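## 4. Preparing the bed and fitting the Zornel under-sheet warmer

Read this section fully before you open the plastic bag of the heating pad. The control unit must stay unplugged until step 4.3.

### 4.1 Before you start

You will need:

- the Zornel heating pad (folded, in the large bag)
- the control unit with its cable
- four elastic corner straps
- one cotton sheet of your own, thin or medium

The pad goes on top of the mattress and below your sheet. It does not go under the mattress, and it does not go between two blankets. If your mattress is of the type with memory foam, please look first in section 9, where Vilém Murín has made a list of the foam mattresses that he tested with this pad.

> **Caution:** Do not use the pad on a water bed, a folding bed or a bed with adjustable head part. The wires inside the pad can break when they are bent at the same place many times.

> **Caution:** Do not use the pad for a baby, for a person who can not feel heat well, or for an animal.

### 4.2 Laying the pad

1. Take off all bedding down to the mattress. Mattress protectors that are thicker than 5 mm must be taken off too.
2. Unfold the pad on the mattress with the printed word **TOP** facing you. The cable socket must be at the foot end. In the older model the socket was at the head end, so users who had the older one should pay attention here.
3. Smooth the pad with flat hands from the middle to the sides. Do not pull it by the socket.
4. Fasten one elastic strap to each corner loop and bring it under the mattress corner. If the bed stands against a wall, begin with the two corners that are most difficult to reach.
5. Check that the pad is flat over its complete surface. A fold makes a hot place, and the control unit will show **E2** and switch off.

**Note:** The pad is made 125 cm wide. On a wider mattress there will be a cold strip left at each side, and this is normal. Please do not try to stretch the pad to cover it.

### 4.3 Connecting the control unit

1. Push the plug of the control unit in the socket of the pad until you hear a click.
2. Lead the cable down at the foot end of the bed. It must not pass under a bed leg, and it must not be squeezed between the bed and the wall.
3. Connect the control unit to the wall outlet. The small lamp becomes green.
4. Press **+** one time. The lamp becomes orange and the pad starts on level 1.
5. Wait 5 minutes and feel the pad with your hand at the head, the middle and the foot. All three must be lightly warm. If one is cold, switch off, take out the plug and begin again from step 4.2.3.
6. Switch off again before you continue with the bedding.

### 4.4 Putting the bedding back

1. Lay your cotton sheet over the pad and tuck it in at the sides. Do not use pins.
2. Put the other bedding over it. A light bedspread is enough for levels 1 and 2. With a heavy quilt use only level 1.
3. Leave the control unit outside the bedding, in a place where you can reach it while lying down.

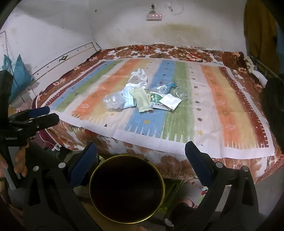

*Figure 4-3. Bed in a corner, with a striped sheet spread over a floral bedspread.*

**Note:** Dark colored sheets can lose some color in the first weeks of heating. Wash a new sheet two times before you use it with the pad. Marlene Honorato from our service desk recommends to wash it alone.

### 4.5 Daily use

- Switch on the pad 30 minutes before you go to bed.
- For the whole night use only level 1. Levels 2 and 3 stop by themselves after 90 minutes.
- Do not put a suitcase, books or a laptop on the bed while the pad is on.
- Take out the wall plug when you leave the house for more than one day.

If the lamp blinks red, write down the code on the display and see the table in section 7. When the code is not in the table, send it to the service desk together with the serial number, which is printed on the white label beside the socket. For storing the pad in summer, continue with section 5.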